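Stendarer – stuck on the Clalteck lift, chapter 4

Posted by Widad Bataineh

Right so I'm in chapter 4, the bit where you get to the Clalteck works and have to ride the big lift up to the roof. Got the pass off the foreman, got the fuse, put the fuse in. Light goes green. Then the lift goes up one floor and stops and the doors won't open. Tried reloading. Tried walking back down the stairs and calling it again, same thing every time.

I have 80 health and hardly any ammo, 16 rounds for the pistol and that's it. My last proper save is from before the Dabbas fight and I really, really don't want to do that again, took me most of an evening. Playing on normal, patched in April I think. Is it a bug or am I missing something?

Also is the rifle in the Junstead shop worth 2000 or should I hang on? Cash is tight.

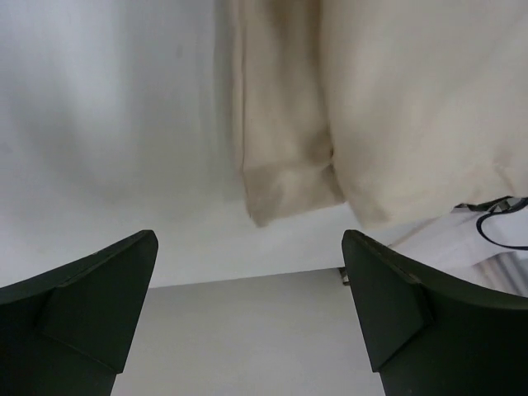
Dark green grippers, open.

Thanks in advance, will check back after tea.

3 replies

mossy_pete

Not a bug. Had the same. The lift needs both fuses, the green light only means the first one's in. Second one is in the locker room on the ground floor, behind the row of lockers you can push. Look for scrape marks on the floor, easy to miss if your brightness is down.

Order that worked for me – ride up to where it stops, hold the use button on the panel (hold, not tap) and it drops you back to the bottom. Get the second fuse. Put it in the box on the LEFT of the shaft, not the one you used before. Then call it again and it goes all the way up.

Two guards turn up once you push the lockers so don't go in with the pistol out of ammo. You can just shut the door on them tbh, they don't open doors in that part. There's a medkit under the sink aswell.

Save before you get back in the lift. The roof starts with a cutscene and then straight into shooting, no warning.

grubb77

just restart the chapter mate its only 20 mins

Lantern Jo

What Pete said is right for the lift, only thing I'd add is on hard the second fuse is in the canteen instead, on top of the fridge. Normal is the locker room.

About the rifle – I bought it and regretted it a bit. Hits hard but the ammo is dear and you find hardly any till chapter 6. If you've got 2000 I'd put it into the armour upgrade at the same shop, and pick up the free shotgun on the roof. It's in the cabin by the water tank, door's round the back. Shells are everywhere from then on.

If you've allready bought the rifle you can sell it back but only for half. The Dabbas fight doesn't come round again so no need to save anything for that.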